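A visit to the Radulović open day in Grikgate

In November 2025 I went to the open day of the Radulović house in Grikgate. It is a small place for short stays, with 5 rooms, and once in the year the owners let visitors come in and see how the rooms are prepared. The ticket cost 700, with tea included, and I think this was a fair price.

We started downstairs in the linen room. The shelves go up to the ceiling, and every shelf has a paper label in the handwriting of Marin Kos, who has worked in the house since it opened. He told us that they keep 231 pieces of bed linen and that white is only a small part of it. The guests sleep better in colours, he believes. I am not sure about this, but I liked to hear it.

After that we went up to the family room. For me it was the best part of the visit. In this room the small things are kept in shallow boxes and lids, which can be put on the bed when a child wants to play or when somebody is tidying. Marin does not throw away a good cardboard lid. He says that a lid is better than a deep box, as you see at once what is inside it.

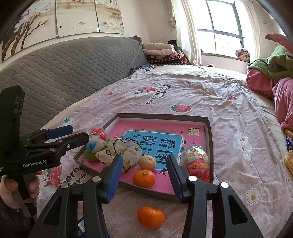
The beds in the family room are not ironed, and I was glad about it. At home I also do not iron sheets. A lady from our group asked if the guests complain, and Marin answered that one guest did, in February, and she came back anyway.

At the end there was tea in the yard and a table with things from Joter and Wavik for sale. I bought two pillow covers. The bus back to the station stops in front of the bakery, and you must wave to the driver or he will not stop.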